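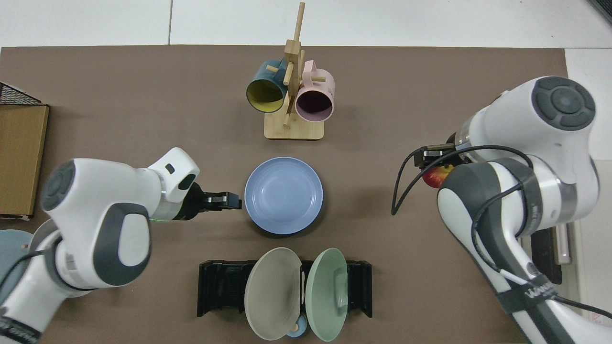
*Two-arm cell at Evstead: left gripper at the blue plate, right gripper holding an apple.*

The fault log from Evstead lists 1,057 runs and 341 stops. Most of the argument since has been over the stops. I think the runs that finished deserve more attention.

In December the right gripper lost its force reading and the controller kept using the last good value. No alarm was raised. Rodrigo Cantero found it by comparing motor current with reported grip, a check that takes 2 lines of code and should have been there from the start.

Indov's view is that a stale reading is a minor fault at these loads. I disagree. A controller that can't tell old data from new has no business closing a gripper on anything - fruit, crockery or a hand. Stop the arm, hold position and make someone reset it.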